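Preparation and Storage Stability of a Dried Ginger and Licorice Root Infusion Blend

Student project report, Herbal Products Laboratory II
Submitted by Heloísa Godoy
February 3, 2022

Background

Ginger rhizome and licorice root are both sold as dried material for home infusions. Ginger is traditionally taken after meals for a heavy stomach, and licorice is added to many blends for its sweet taste. The two are often combined. Commercial packages seldom say how finely the material was cut or how long it keeps its flavor once opened, and the course handout for the Mukutton unit leaves both points to the student.

This project looked at two questions: whether particle size changes the strength of the infusion, and whether the blend loses aroma faster in a paper bag than in a closed glass jar. No health effect was tested. Statements about traditional use are included only as background.

Materials

Whole dried ginger was bought from Espinoza, a bulk herb shop. Licorice root came as short sticks from Purkau. Both were used as delivered, without further drying. The blend was made up by weight to a total of 500 g, with equal parts of each root, and mixed by hand in a stainless steel bowl. Half of the blend was left as coarse pieces. The other half was ground in a Zalon burr mill at its middle setting and passed through a kitchen sieve. Material that stayed on the sieve was milled again.

Method

Infusions were made with 2 g of blend per cup. Water was brought to a boil and poured directly over the material, and the cup was covered with a saucer. Steeping time was 9 minutes for every cup. The liquid was then strained through unbleached filter paper and left to cool to a drinkable temperature before tasting.

Color was compared against a white card under the same desk lamp. Aroma and sweetness were scored by two tasters, who worked separately and did not see each other's sheets until the end of the session. The cups were coded on the base.
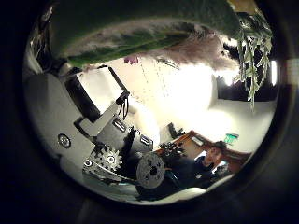

For the storage test, the coarse and ground portions were each divided between a paper bag and a glass jar with a screw lid. All of the containers were kept on the same shelf, away from direct light. Room temperature was not controlled — this was a known limit of the setup from the start. Samples were taken at the beginning and at the end of the storage period and prepared in the same way as before.

Results

The ground blend gave a darker infusion than the coarse blend in every comparison. Both tasters scored it higher for sweetness. One taster also noted a bitter aftertaste in the ground samples and none in the coarse ones. A fine sediment passed through the filter paper when ground material was used, and it settled on standing.

After storage, the ground blend from the paper bag scored lowest for aroma. The coarse blend in the jar was close to its starting score. The difference between bag and jar was small for coarse pieces and clear for ground material.

Discussion

The darker color is consistent with the larger surface area of the milled root. The bitter note may come from the licorice, which was steeped for the same time as the ginger. A shorter steep for the ground blend would be worth testing, as would milling the two roots separately — the licorice is fibrous and produced most of the sieve residue.

The panel was too small for any statistical treatment, and the scores should be read as a ranking only. Moisture content was not measured, so loss of aroma cannot be separated from uptake of water in the paper bags. Anyone repeating the work should weigh each container at every sampling point.

Licorice root is not suitable for everyone. Regular intake can raise blood pressure, and a package label for this blend would need to carry a caution to that effect, placed next to the preparation instructions.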